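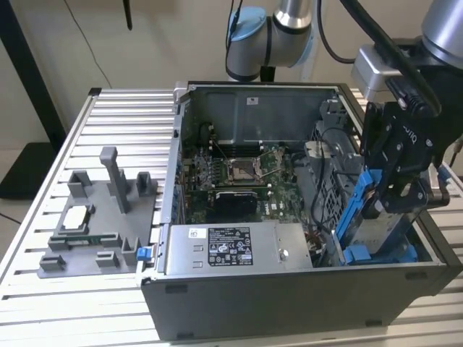

List: flundside-admin
Subject: Re: Nightly backup to Kevo stalls partway through

Replying inline. Short version: check the MTU on the tunnel before you touch the backup software again.

> The nightly job to the Kevo box starts fine, sends the file list, and then
> hangs on the first large archive. Small files go through. I have upgraded
> the client on both ends and the result is the same.

Small files passing and large ones hanging is the usual sign of a path MTU problem. The handshake and the file list fit in small packets. The first full-size segment does not fit through the tunnel, the router drops it, and the ICMP message that should tell the sender to use a smaller size is being filtered somewhere.

> Pings work in both directions, so I ruled out the network.

A default ping is too small to show this. Set the don't-fragment bit and raise the payload until replies stop. Do it from both ends. The two directions can take different routes, and the Vasconcelos site has a second firewall on the return path.

> The log on the sending side shows the connection open for 904 seconds and
> then a timeout. Is that a setting I can raise?

You can, but it will only hang longer. 904 seconds is the retransmit limit running out on the kernel side. The backup client is reporting what it was told.

> Would it help to split the archives into 400 MB pieces?

No. Any piece larger than a few packets will stall in the same place. Leave the archive size as it is until the transport is fixed.

What I would do, in order:

1. Find the largest payload that passes in each direction and write both numbers down.
2. Clamp the TCP MSS on the tunnel interface to match the lower one, allowing for headers.
3. Open a new connection. Existing sessions keep the value they negotiated.
4. Run one archive by hand and watch the interface counters.
5. Ask whoever runs the Cusurgate firewall to permit ICMP type 3 code 4. The clamp only covers TCP, and you have DNS and syslog on the same link.

> Retention is set to 70 days and we are close to the edge of it.

Then suspend pruning until you have a complete run. The prune job goes by date and does not check that a newer good copy exists. We lost a set at Flundside that way in August.

Please post the two payload figures when you have them, along with the MSS shown in a SYN captured on the far side.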